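Induction or gas for a small kitchen? We must decide before December
Plemcombe Home Forum > Kitchens

vega_c
Hello everybody. My sister and I are renewing the kitchen of our flat and we cannot agree about the stove.

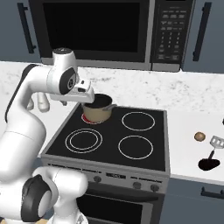
The old one is gas, four burners, and two of them light only with a match. My sister wants gas again because she learned to cook with it. I prefer induction, mainly for the cleaning. The kitchen is narrow and the window is small, so I also think about the air. Our budget for everything, with the countertop and the electrician, is 3000. Is this possible? And do we lose something important in the cooking?

pallstead_cook
I changed from gas to induction and would not go back. Water for pasta boils so fast that I had to learn to chop the onions first. Before you buy anything, put a magnet on the bottom of your pots. If it does not hold, the pot is no good for induction. I had to give away my copper one and I am still a little sad about it.

adaeze.w
I disagree with the enthusiasm. I cook a lot of stews and also flatbreads, and the flatbreads I finish directly over the flame. You cannot do this on glass. Also with a round-bottomed pan the heat stops when you lift it. If your sister cooks this way, listen to her.

pallstead_cook
How many people finish bread on the flame? For most meals there is no difference.

adaeze.w
In my family, everyone. She asked if they lose something, and I answered.

vega_c
Thank you both. My sister roasts peppers on the flame, so Adaeze has a point. I did not think of the peppers.

Cormac_NM
You can do peppers under the broiler. The skin comes off just as well if you close them in a bowl with a plate on top for a while.
More important: ask the electrician first. Our building is old and the line to the kitchen was too weak. The new line cost us nearly 900, and that was before we bought the stove. The store did not mention it at all.

estibaliz_s
I agree with Cormac about the line. I will add that there are models which limit their own power, so they can work with a weaker line. Mine is a Kollico with two zones and I paid 349. With both zones on high it slows down, but for two people it is enough. It makes a thin noise with light pans - my mother hears it and I do not.

adaeze.w
Two zones is very little if you have guests.

estibaliz_s
We eat in turns :)

pallstead_cook
Vega, can you borrow a portable one for a week? Put it on the counter and let your sister make her normal food. It will tell you more than we can.

vega_c
This is a good idea, a neighbor has one. The electrician comes tomorrow at 9 in the morning, so I will ask him about the line and also about the price to close the gas. I tried the magnet now. It holds on the big pot and the frying pan, but it falls from the coffee maker. My sister says this settles the question for her.

Cormac_NM
They sell a small steel plate for the coffee maker. It is slow, but it works.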